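Two hooks or a rod in the office wardrobe?
Posted by brakamell, January

Hi all, long-time reader, I mostly lurk in the garage section. We have this big white wardrobe at work that everybody hangs their stuff in, and I've sort of become the person in charge of it by complaining. There are two dark metal hooks up top, one on each side, and the idea is you put a hanger on a hook and off you go. It works fine with one thing on each. Then winter comes and there are six of us.

My beef is mostly with the hangers. We have a white plastic one and a thin wire one, and I swear anything with weight to it belongs on the plastic. Some people do not agree with me!
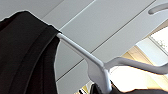
Black one on the white plastic hanger

So what would you do, put in a proper rod or just add more hooks? Inside width is 35 inches.

trergate_annex wrote:
Rod, every time. Hooks are for bags and umbrellas. We had hooks at our Trergate office and everything ended up piled three deep, and whoever got there first had to dig their coat out at five o'clock. A rod and a pair of end brackets is a lunch break job.

sockdrawer wrote:
Disagree with the above, sorry. A rod needs depth or the hangers won't sit straight, and then the door won't shut and you're back here asking about doors. How deep is it? Also is there anything underneath, like a shelf? Long coats and shelves don't mix.

brakamell wrote:
There's a white shelf low down, and the water bottles live in the bottom part underneath it. The black one on the right stops just above the shelf. The orange-brown one on the left hangs down to roughly shelf level, so length is okay for now - it's the bulk I worry about.

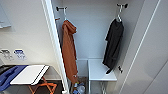
Haven't measured the depth yet, will do it when I'm next in. I did ask the office manager about replacing the whole thing and got quoted $300 for one with a rod already in it, plus delivery, so that conversation was short. I'd sooner spend a little on hardware and get everyone onto decent hangers.

sockdrawer wrote:
300 is silly if the cabinet is sound. Look at pull-out valet rods, the kind that mount under a top panel and come out toward you. They take 12 inches of depth and you don't lose the hooks. And yes, ditch the wire hanger. I had one leave rust on a shirt collar and I'm still mad.

trergate_annex wrote:
Valet rods sag. I've put in two and taken out two.

sockdrawer wrote:
Then you bought the cheap ones lol

brakamell wrote:
Okay okay. What about the little hook lower down on the left wall? I'd never paid it any attention, it's small and dark with a bit of red to it. I was thinking scarves.

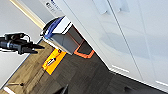
The other thing is I'd like to keep the floor in front clear, so no standing coat rack please, that was already suggested at work and I said no. People would just dump bags around the foot of it. If I go with extra hooks they'd be the same dark metal ones from Ternberg, screwed into the side walls and staggered so the shoulders don't fight each other. Does staggering help or is that just something people say?

trergate_annex wrote:
It helps if the gap is big enough. Hang a winter coat on each one before you drill, have somebody hold it up. Pencil first!

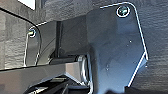
Toledo, January

Checking in from the road since I promised I'd measure and I did it right before I left. Depth is fine for hangers going front to back but tight for a side-to-side rod, so sockdrawer wins that one and I'm going with four more hooks, staggered. Trergate, I did the pencil marks like you said. Wire hanger is leaving once I've bought a pack of the plastic kind. Does anyone have a favorite screw for thin side panels? The ones that come in the bag look way too long to me.

sockdrawer wrote:
Measure the panel first, then go shorter than you think. And put a backing strip behind if you can get to it.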